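6 min read

Collecting demos with the hand-held gripper: the questions I keep getting

I've been running the demo collection for Kuseck since the spring, and my inbox is mostly the same dozen questions in different words. So I wrote the answers down. If you've signed up for a block at the Toft kitchen or you're taking a gripper home, start with this, then write to me about whatever I forgot.

What am I doing, in plain terms?

You hold the gripper, you do a small kitchen job with it, and the camera on it records the whole thing. Picking up a spoon and putting it in a bowl is one job. Each recording is one demo. We feed a big pile of them to the model and it learns to go from what the camera sees to how the fingers should move. Your hand is standing in for the arm, basically.

How many do you need?

For the utensil set, 2000. We have 600 that passed review so far, so there's plenty left to do! A comfortable block is 100 demos, and I'd really like you to stop there even if you feel great. People get sloppy when they're tired and they don't notice it until I show them the playback.

Do I need to know anything about robots?

Nope. My best collector this summer is Grethe Eskildsen, and she came to us from running a school lunchroom. She moves slowly, she puts things down like she means it, and her reject pile is tiny. Engineers tend to be worse at this (me included) because we start guessing what the model wants and then we act it out.

How fast should I go?

Slower than you would with your bare hand, but don't creep. If you stop dead before every grasp, the model learns to stop dead before every grasp. We had a whole week of that from me, early on, and the policy would get over the spoon and hang there like it was trying to remember a phone number. I threw that batch out.

Where should I start each demo?

Start with the fingers open and the object in view. Then vary it. Come in from the left a few times, from higher up, from a bit too close. The start position is where beginners are the most repetitive, and I can usually tell who recorded something from the first second of it.

Should the table be set up the same way every time?

Please no. Use the gridded mat, since that's our standard surface for this set, but don't line things up with the squares. Turn the spoon around. Point the handle away from you, toward you, off to one side. Move the bowl. Leave something in the bowl or don't. The grid is handy when you want to check that you really are moving things - after twenty demos you'd swear you were, and then you look and the spoon has been in the same spot since lunch.

The mat is stained. Should I swap it?

No, keep using it. Wipe off crumbs and anything sticky, but marks that have soaked in can stay. Real counters have marks. Same for shiny bowls, by the way. A few people asked if they should trade the steel ones for plastic to get rid of the reflections, and I'd rather have the reflections in the data.

Where do I grab a long utensil?

Anywhere on the shaft that lets you lift it without the head swinging around. Closer to the head is usually steadier. Don't take it by the very tip of the handle, even if it looks easy, because it droops in the fingers and the placement comes out crooked. And get the shaft between the two pads before you close. If only the edge of a pad touches, it'll roll.

What if I drop it?

Keep recording! Pick it back up and finish. Recoveries are worth a lot to us and we never have enough. What I don't want is drops on purpose. Mogens Gunnlaugsson reviews everything that comes in and he can spot a staged drop right away, and he will write you a note about it.

When should I throw a demo out?

When your other hand comes in to help, when the camera gets covered, or when somebody bumps the table so hard that the job changes. Mark it as a reject in Henora, which is our logging app, and go on to the next one. You don't need to write a reason. If you're on the fence, keep it and let Mogens decide.

Can I use both hands if I'm holding two grippers?

Not for this set. Stunton is the two-gripper project and it has its own sign-up and its own tasks. If you have both kinds of demos on one card, tell me before you upload, because splitting them afterward is miserable.

How do I take care of the gripper?

Look at the pads before you start and again halfway through. They're soft and they wear, and a slick pad slips on smooth plastic handles. Check that the screws on top of the fingers are snug, finger tight plus a little. Don't wash it, don't dunk it, and please don't set it down pads-first in anything wet. If a joint feels stiff, stop and bring it to me. I have 2 spares on the shelf, so you won't lose your block over it.

Why do we calibrate so often?

Because the camera mount shifts a tiny bit when you put the gripper down hard, and everybody puts it down hard at some point. It's a short wave over the calibration board at the start of the block. If you forget, do it at the end and say so in the log. I can usually rescue that. I can't rescue a block with none.

Will there be people in my recordings?

There shouldn't be faces. Point the camera at the work, keep kids and roommates out of the room if you're at home, and reject the demo if somebody walks through.

When do I have to upload?

Same day if you can. The next batch closes on Mon 27 July, and anything after that goes into the following one, so it isn't lost, it just waits. Use the cable. The wireless upload works for short blocks and gives up on long ones, and I'm still fixing that.

Can I suggest new objects?

Yes, and I'd love it. Long thin things with a wide end are what we're after right now - spoons, spatulas, ladles, that family. Pale ones on the white mat are especially good because the model still has trouble finding their edges. Bring yours in and I'll add it to the list, or just record a few with it at home and put the object name in the log so Mogens knows what he's looking at.

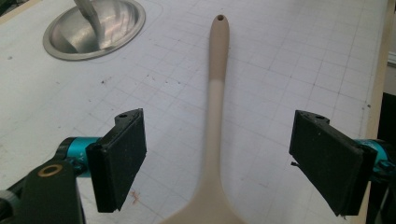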